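Séance 4 – La valeur locative cadastrale : qui la fixe, et comment la faire bouger ?

Rappel de la séance précédente : l'impôt foncier local se calcule toujours en deux temps, une assiette d'abord, un taux ensuite. On discute énormément du taux, qui se vote en public, et très peu de l'assiette. Or c'est là que tout devient passionnant !

1. Le barème de référence

Prenons la commune de Plinlow, qui nous suivra jusqu'à la fin du semestre. Son territoire est découpé en 8 secteurs d'évaluation, et chaque secteur reçoit un tarif au mètre carré. Le tarif dépend de la catégorie du bien et de son usage – habitation, commerce, dépôt. Un logement de 80 m² situé dans un secteur à 16 par mètre carré aura donc une base brute de 1 280. Refaites le calcul chez vous avec un coefficient d'entretien de 0,9, vous verrez comme l'écart se creuse vite dès qu'on applique le taux.

Attention au vocabulaire : la valeur locative cadastrale n'est ni le loyer réel, ni la valeur vénale. C'est un loyer théorique, fixé par l'administration à une date donnée et revalorisé ensuite par un indice. Le confort du logement compte (eau, chauffage, sanitaires), son mobilier jamais.

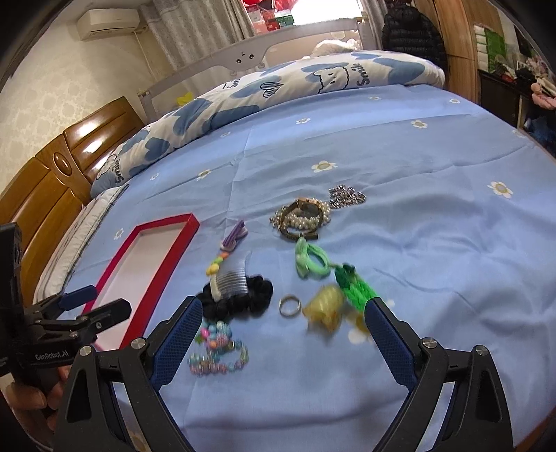 Drap bleu clair à petites fleurs blanches et pinces noires à patins bleus.

2. La révision

Quand le marché s'éloigne trop du barème, il faut réviser. Plinlow et sa voisine Bullcombe offrent une comparaison superbe. À Bullcombe, le barème a été refait d'un seul coup, avec 290 réclamations dans l'année. À Plinlow, on a préféré un lissage sur plusieurs exercices : moins de contentieux, mais des voisins de palier imposés sur des bases différentes pendant la transition. Que devient l'égalité devant l'impôt ? Gardez cette question en tête, elle revient en séance 6 et c'est l'une des plus belles du cours !

Les étapes à connaître, dans l'ordre :
– collecte des loyers déclarés ;
– projet de zonage et de tarifs ;
– avis de la commune ;
– publication, puis délai de recours ;
– intégration dans les rôles.

3. Contester sa base

Le contribuable peut viser la surface retenue, la catégorie ou le secteur. Le dossier Camenzind (texte 3 du recueil) porte sur la catégorie : un ancien atelier transformé en habitation, toujours classé comme dépôt. Lisez-le en entier, la partie sur la charge de la preuve est un régal.

À préparer : texte 3, puis l'exercice Stalaria, immeuble mixte de 1 000 m² à cheval sur deux secteurs. Proposez une ventilation de la surface et justifiez-la en une page. Apportez vos calculs, même inachevés – on les reprendra ensemble au tableau.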